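From: building-services list
To: low-temp-heating
Date: 27/10/2021
Subject: Re: Return temperature drift after changeover at Viltby

> We finished the changeover to weather compensation in the Viltby block and
> the return temperature has crept up on the two north risers. The south
> risers are fine. Flow temperature follows the curve. The pump is on
> constant differential pressure, same setpoint as before. Is the curve too
> steep, or should we be looking at the balancing valves first? We still have
> the original commissioning sheets if they are of any use.
>
> Also, does anyone have a source for the old Gilchrist valve charts? Ours
> are photocopies of photocopies and the lower end is unreadable.

Look at the balancing valves first. A curve that is too steep would raise the return on all the risers, and you say the south side is fine.

We had the same pattern at Fumville two winters ago. The heating there serves 20 apartments off six risers, with manual balancing valves at the foot of each riser and thermostatic valves on every radiator. The commissioning sheets said the system was balanced. It had been, for a flow temperature that was no longer in use. Once compensation was running, the radiator valves spent most of the season fully open, and two risers near the pump took far more than their share.

What we did, in order:

Put the compensation on hold and ran a fixed flow temperature for a full day. Opened all radiator valves on the risers under test. Logged flow and return at the foot of each riser, using strap-on sensors under insulation. Bare sensors read low and the error is different at each position, so the comparison is worthless without the insulation.

Then we measured differential pressure across each balancing valve and read the flow off the chart. One riser was passing nearly 13 liters a minute against a design figure of six. The handwheel was on the position given in the sheets, but the internal stop had never been set, and I would not trust any handwheel reading on a valve of that age. 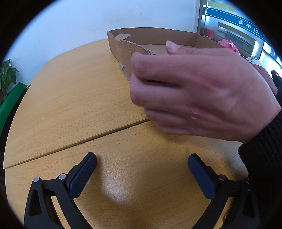

After that it was a matter of closing down the worst riser in half-turn steps and going back around the others each time. Every adjustment shifts the rest, so allow for at least two full passes. We did three. Lock the stops when you are done and write the new positions on the sheets, with the pump setpoint next to them. A valve position with no pump setpoint tells the next person very little.

On the pump: constant differential pressure is acceptable for a layout like yours, but check that the setpoint is still right. If it was chosen for the old flow temperature and someone raised it later to satisfy a cold room at the top of the building, you will be fighting it on every valve. Ours came down by a small amount after balancing and the top floor complaints did not return.

On the charts: the Sillevitz archive has a clean scan of the Gilchrist set, sheet 2244, including the lower end of the range. It covers the threaded bodies only. For the flanged ones I have never found anything better than what you already have. Check the body casting before you use it - the earlier pattern has a different seat and the curves do not carry over.

Leave the compensation curve where it is until the north risers are balanced, then look at it again in January with some cold weather in the logs. If you post the riser figures and the pipe sizes to the list, I can compare them with ours.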